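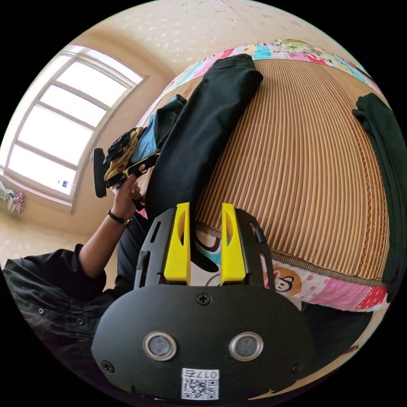
Can a machine fold your pants yet? Sort of, and I'm more excited about that "sort of" than I have been in years!

Our household chores group spent November on laundry, and specifically on laundry that lands on a bed in a heap, the way it does in most homes. Atieno Masanja ran 100 trials with the two-arm setup on Prevar, our current folding model. It got 89 of them to a shape she would put in a drawer. The other 11 were nearly all dark pants, where the model loses track of which leg is on top (so do I, before coffee).
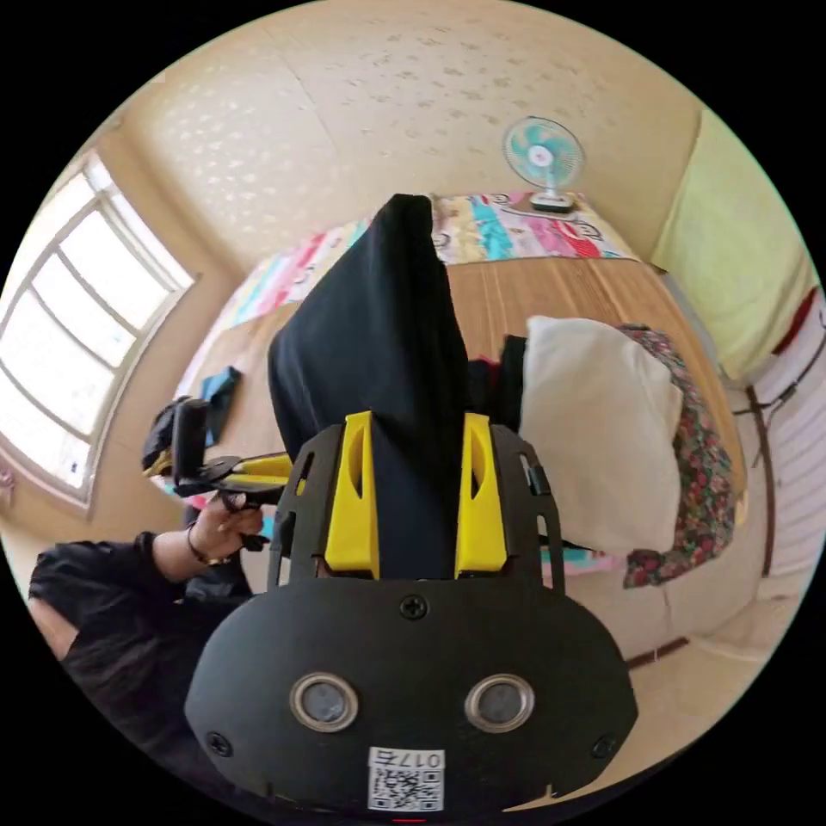 Black cloth is still the hard case. A fold and a shadow look alike to it, and once a piece is in the air the shape changes with every inch of lift. Kedir Degefa thinks the answer is more human demonstrations on patterned bedding, and we now have 306 of them, done by hand with the yellow-fingered grippers. Training on the new set starts this week.

Speed is the other thing. A shirt takes Prevar as long as a whole basket takes my mother. But last spring it couldn't find a sleeve! Socks are next, and Sudheer Poojary is already collecting odd ones, so drop yours at his desk.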